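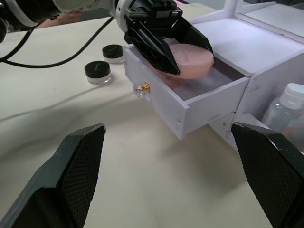
# Wahlkabine Zotholm mit Urne Jevmont

Das Wahlgeheimnis steht in der Verfassung, die Wahlkabine steht meistens im Keller neben den Biertischen. Wer schon einmal einen Wahlraum in einer Turnhalle eingerichtet hat, kennt die üblichen Ersatzlösungen: zwei Kartenständer mit Bettlaken, die aufgeklappte Rückseite einer Schultafel, der Umzugskarton mit Guckloch. Rechtlich geht davon manches gerade noch durch. Schön sieht es selten aus.

Die Zotholm ist eine faltbare Kabine für Kommunal-, Kirchen- und Vereinswahlen. Sie lässt sich von einer Person tragen und von einer Person aufstellen, auch wenn erfahrungsgemäß drei danebenstehen und Ratschläge geben.

## Technische Daten

| | |
|---|---|
| Höhe der Seitenwände | 164 cm |
| Gewicht mit Tragetasche | 12 kg |
| Material | Stegplatte, lichtgrau |
| Schreibfläche | fest, abwischbar, mit Stiftkette |
| Preis | 436 Euro zzgl. Versand |

Die Stiftkette ist im Preis enthalten. Der Stift auch, aber den sollten Sie als Verbrauchsmaterial betrachten.

## Kabine

Drei Wände, eine Schreibfläche, vier Klemmen. Der Sichtschutz reicht tief genug, dass auch am Nachbarplatz kein Einblick möglich ist. Ein Vorhang liegt nicht bei und wird auf Wunsch geliefert. Manche Gemeinden bestehen darauf, andere haben schlechte Erfahrungen mit Kindern gemacht.

Für Wählerinnen und Wähler im Rollstuhl gibt es die Ausführung Zotholm N mit abgesenkter, unterfahrbarer Schreibfläche. Sie kostet dasselbe. Wir fanden einen Aufpreis für die Teilnahme an einer Wahl schwer zu begründen.

## Urne

Die Jevmont ist ein abschließbarer Behälter mit Schiebeverschluss über dem Einwurf. Sie fasst fast 3.000 Stimmzettel, einmal gefaltet. Bei Kommunalwahlen mit Kumulieren und Panaschieren, wo der Stimmzettel gern das Format einer Tischdecke annimmt, rechnen Sie bitte mit deutlich weniger - oder bestellen Sie gleich zwei.

Zum Schloss gehören zwei Schlüssel. Bewahren Sie den zweiten bitte außerhalb der Urne auf. Wir erwähnen das, da uns im September wieder ein Anruf in dieser Sache erreicht hat, abends um kurz nach sechs.

## Zubehör

- Plombenset Tumwood, nummeriert, zum einmaligen Gebrauch
- Vorhang, blickdicht, schwer entflammbar
- Hinweisschild „Bitte einzeln eintreten“, auch in Leichter Sprache
- Wandhalter für Musterstimmzettel
- Ersatzklemmen

Bundesadler, Landeswappen und Parteifarben drucken wir nicht auf. Das Gemeindewappen auf der Urne ist möglich, sofern uns eine Druckdatei vorliegt. Ein abfotografierter Briefkopf ist keine Druckdatei.

## Leihen statt kaufen

Kleinere Gemeinden und Vereine können die Kabinen über unseren Partner Saengthong tageweise mieten. Für vorgezogene Neuwahlen gibt es leider keine Vorbestellung, so gern mancher Bürgermeister eine hätte.

## Lieferung und Fragen

Versand per Spedition frei Bordsteinkante. Ab der Bordsteinkante beginnt die kommunale Selbstverwaltung. Rücknahme innerhalb der gesetzlichen Frist, unbeschriftet und ohne Stimmzettel.

Angebote und Sammelbestellungen: Tetteh Opoku, Vertrieb Wahlbedarf. Stand der Preise: 2021-12-08.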